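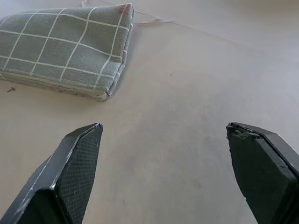
Photos: Clilar demo room, wrist and head cameras

Reviews > Bench Automation > Two-Arm Systems

Clilar held its open day in July, and I spent most of the afternoon at the station running the Todari two-arm bench system. The unit is sold to labs and small packing shops that handle soft goods in mixed batches. This review covers the demonstration only. I did not have access to the machine outside the session and was not given the controller software to take away.

The Todari ships with two arms, a parallel-jaw gripper on each, a wrist camera per arm and a head camera. The demo unit had clearly seen use. The finger housings carried light scratches, and one pad was worn at the tip. Clilar rates pads as a consumable and sells them in pairs. Replacement takes one hex key, and the operator quoted 7 minutes for both sides, including the zero check. I would budget longer for a first attempt.

Wrist camera placement is good. Both fingertips stay in view with the jaws wide open, and the operator can judge the approach to a low item such as a zippered fabric pouch without switching to the head view. Exposure is less convincing. The pale tabletop washed out toward one side of the picture, and a thin, light cord lying on it was hard to make out. A darker mat would help. Clilar lists one as an option, and I think it should be in the box.

The handling set was a sensible mix: checked cloth, a folded towel, a knit sneaker, a clear bag with something green in it. Film bags are the usual failure point for parallel jaws, so I stayed longest for that part.
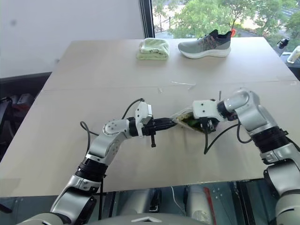

The default bag routine has one gripper take most of the load while the other comes in at the opposite edge. Grip force is set per arm on a scale of 0 to 77, an odd range inherited from the Dukar drive boards. The operator used 20 for film and 70 for footwear. Values are entered by hand, and there is no item library at this price.

Cable routing is my main complaint. The black leads at the wrists hang in open loops and droop toward the table. I would want clips or a sleeve before running unattended. The Ashworth bench I reviewed last spring routes its leads inside the forearm, at a higher cost and with a shorter reach.

Setup documents are adequate. The calibration section is clear, the fault code table is incomplete, and the pad part numbers are printed on the last page.

Recommended for supervised work with soft items. Order the mat and a spare set of pads with the system.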